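Domingo no laboratório

23 de fevereiro de 2020

Ontem à noite ainda estava em dúvida se ia ou não ia, porque chovia e o autocarro ao domingo é aquela desgraça. Mas fui! O laboratório da Atance abriu as portas das dez às cinco, entrada livre, e eu já andava a namorar aquilo desde que vi o cartaz colado na padaria.

Cheguei cedo e mesmo assim havia fila. Deram-me um autocolante com o número 23 (o meu grupo era o das onze) e fiquei à espera num corredor com cheiro a café, ao lado de uma família com três miúdos que queriam saber se os robôs davam pontapés. Não davam, para grande desilusão do mais novo.

A primeira sala era a dos braços grandes, atrás de vidro. Bonito de ver, muito barulho, mas cinco minutos e já estava. O que me prendeu mesmo foi a segunda, onde mostravam o projeto Urmont, que é sobre ensinar robôs a arrumar coisas de casa. E a maneira de ensinar é uma pessoa fazer a tarefa à mão, com uma pinça que leva uma câmara agarrada. Pega-se na coisa, pousa-se, repete-se. Muitas, muitas vezes. A rapariga que explicava disse que para uma tarefa simples gravam 300 repetições, e que já têm 2,000 gravações guardadas só de armários e gavetas. Eu a queixar-me de arrumar a casa de banho uma vez por semana...

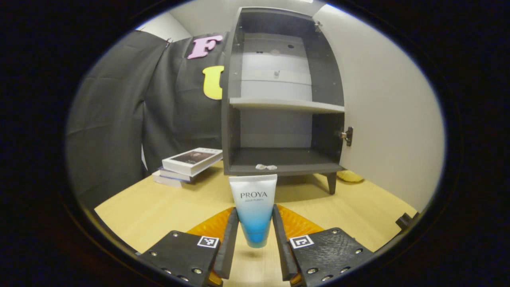 A pinça com a bisnaga da PROYA, à frente do armariozinho de porta aberta.

Gostei imenso de terem usado coisas normais. Uma bisnaga azul e branca, livros, um armário pequenino em cima da mesa, nada daqueles cubos coloridos que aparecem sempre nos vídeos. Até as letras de esponja no pano de trás, um F rosa e um U amarelo, davam à coisa um ar de quarto de criança. Perguntei para que eram os quadradinhos a preto e branco nas placas dos dedos e explicaram-me que servem para o computador saber a que distância está um dedo do outro. Fez-me todo o sentido, embora eu não fosse lá sozinha.

E depois deixaram-nos experimentar! A pinça que me calhou era mais leve do que eu esperava, mas a mão cansa-se depressa. O truque é não apertar demais, e eu aperto sempre demais (a minha pasta de dentes que o diga). Aproximamo-nos devagar, fechamos os dedos, respiramos fundo e só então andamos com aquilo. À terceira já me sentia uma profissional, à quarta deixei cair tudo no chão e os miúdos do pontapé bateram palmas.

Fiquei com vontade de saber mais sobre a parte que vem a seguir, quando o robô aprende com as gravações, mas aí a explicação foi a correr porque o grupo seguinte já estava à porta. Deram-nos um folheto, que ainda não li.

Almocei uma sandes de ovo no bar, cara e seca, e apanhei o 536 de volta para casa. Em abril há outra visita, desta vez às oficinas da Skestthorpe, e dizem que é preciso inscrição. Já mandei o email. Se alguém quiser vir comigo, é só deixar comentário aqui em baixo, que eu levo as sandes.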